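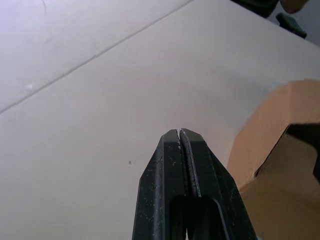
Fingers won't close all the way at the tips - shim, re-home or live with it?

4 min read

benchrat_nh
Black two-finger gripper on our carton-handling bench at Bunnag. Commanded fully closed, the pads meet along the seam but there's still a little notch of daylight right at the tips. Controller swears it's at zero. The controller has sworn to a lot of things over the years.

The job is picking up die-cut cardboard inserts by the edge, one at a time, and standing them in a tray. It drops 2 out of every 100, and always the thin ones. Katel's manual says to re-home the fingers every 2,000 cycles, and we do. Do I shim the pads, file the tips, or just re-home it again and hope?

stoltel_refugee
Don't file anything. Please. I inherited a pair of filed fingers once and they looked like somebody had been opening paint cans with them.

Before you touch the zero, clean it. Look at the inside edges by the seam. You've got pale dust all over the black, and more of it on the left finger. If that's cardboard dust it packs onto the pads, and then you're homing against a layer of cardboard and calling it zero.

Power off, air off if you have air, fingers open by hand. Dry lint-free cloth first, then a second one barely damp with alcohol. Don't blow it out with the shop hose. All that does is move the dust into the slide.

benchrat_nh
It gets wiped every shift.

stoltel_refugee
The outside gets wiped every shift.

benchrat_nh
Fair.

Honeylyn Enriquez
I'll disagree a bit. Dust between the pads would hold the whole seam open, and you say the rest of it meets. A gap only at the very top sounds to me like tip geometry. Some tips are made with a small relief there so they can get under a flat part. Check the drawing before you go fixing a feature. I spent most of an October fixing a feature.

stoltel_refugee
Dust can pack low down and tilt a finger. Seen it.

Honeylyn Enriquez
Sure, if there's slop in the slide. Then the slide is the problem and the cloth is a hobby.

benchrat_nh
How do I tell which?

Honeylyn Enriquez
Paper strip. Ordinary copier paper, cut narrow. Close on it at the bottom of the pad, tug, then the middle, then as near the tip as you can get. Write down where it slides and where it holds. Do it before cleaning and again after. Then power off and try to rock each finger sideways. If one of them moves and the other doesn't, there's your answer.

Also jog it up away from the cardboard before you open and close anything. You've got the tips sitting pretty close to that piece.

carton_goblin
Replace the fingers. A set costs less than this thread.

stoltel_refugee
And home the new ones against the same dust, great.

benchrat_nh
OK, did the paper test over lunch. Before cleaning: slides at the tip, slides in the middle, holds at the bottom. After cleaning down in the slot as well (I'm not going to describe what came out of the slot): holds at the bottom and middle, still slides at the tip. No rock in either finger that I can feel. Re-homed it after that.

The notch is still there, same as ever. Found the Bamora drawing for the tips, and yes, there's a relief on it. Small print, bottom corner.

Honeylyn Enriquez
:)

stoltel_refugee
The middle didn't hold until you cleaned it. I'd like that noted.

Honeylyn Enriquez
Noted. You were both right and wrong, like the rest of us. Now drop your pick point so the cardboard sits on the middle of the pad and stays out of the relief. Go down in small steps, slow speed, and watch that the fingertips don't meet the table.

benchrat_nh
Lowered it and ran 576 picks this afternoon, dropped none. Nuanchan Nakpan on second shift has the cloth and the paper strips now, and has already asked why the strips aren't in the work instruction. I said they would be. No idea who's going to write that, but I have a feeling.

carton_goblin
Still would've replaced the fingers.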